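3.2 Collecting grasp attempts

Claims about self-supervised grasping usually rest on the size of the dataset, and we doubt that size is the right thing to report. The Molum set, which we use as our baseline, lists its attempts as one total and says little about how often the bin was refilled or which objects went into it. A model trained on many near-copies of the same pile may look better than it is.

We therefore kept our own collection small and logged it by arrangement. A KUKA arm with a gripper worked over a bin of mixed household items and toys, with a second bin behind it (Figure 3). Each arrangement allowed at most 30 attempts before the objects were tipped out and placed again by hand. We recorded 388 attempts over 52 arrangements.
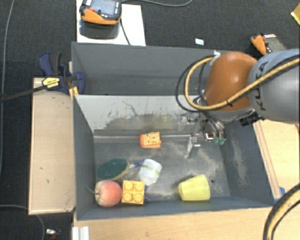 Figure 3. The arm over the front bin, with a sponge-like item, a bottle or container, a toy block and a cup among the objects.

Labels are a weaker point than most authors admit. The Hulix labeling script calls a grasp successful if the fingers fail to close fully after the lift. Soft items can pass this test while barely held, and thin ones can fail it while held well. We checked every label against the wrist force log and dropped the attempts where the two disagreed. This probably removes hard cases as well as wrong ones, and we have no clean way to separate them. The results in Section 4 should be read with that in mind.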